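Where Do All the Little Things Live?

Every home has them. Keys, chargers, the thing that gives a phone more power when you're out on a long walk. They are small and they wander, and they end up under pillows and behind sofas and (once, in my house) inside a rain boot! Today we're going to find out why a plain old box is one of the cleverest things you can have in a bedroom.
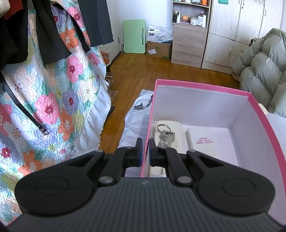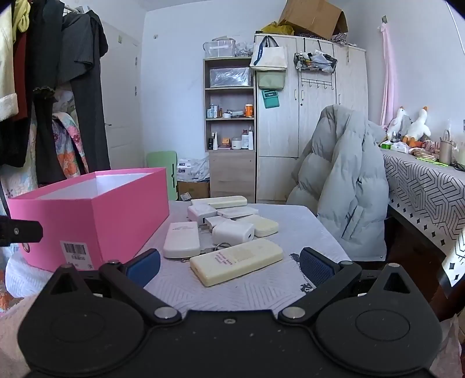
Keys and chargers with a bright pink box.

Let's start with the keys. A door key looks simple, but run your finger gently along one and you will often feel bumps and dips. Inside many locks there is a row of tiny pins, and each pin needs to be lifted to exactly the right height before the lock will turn. The bumps on the key do the lifting, all at once, faster than you can say "open up." A key with different bumps lifts the pins to the wrong heights, and the door stays shut.

Most keys travel on a split ring, a piece of springy metal wound around in a tight coil. You slide the key between the layers and push it around and around until it pops onto the ring. It's hard on the fingernails, so ask a grown-up to help with a stiff one.

Now for the chargers. The electricity in your wall is much too strong for a phone, so a wall charger takes it in through its metal prongs and changes it into a gentler kind. A power bank is a bit different. It has a battery inside, and it stores up electricity so that you can use it later, on a bus or in a tent or wherever there is no outlet to be found. Grown-ups should be the ones to plug things in and unplug them, please, and power banks should never be squeezed, poked, or left in hot sunshine.

So why a box? Well, your brain is very good at remembering one place and not nearly so good at remembering 9 places! If the keys always go in the same box, you only have to look there. A bright color helps too, and pink is wonderful for this, as it's so easy to spot across a busy room.

Would you like to try it? Find an empty box at home, a shoebox will do nicely, and ask your family which small things are always going missing. Put them all out on a table first so you can see what you've got. Then choose where the box will live, show everyone the spot, and draw a picture of a key on the lid if it has one.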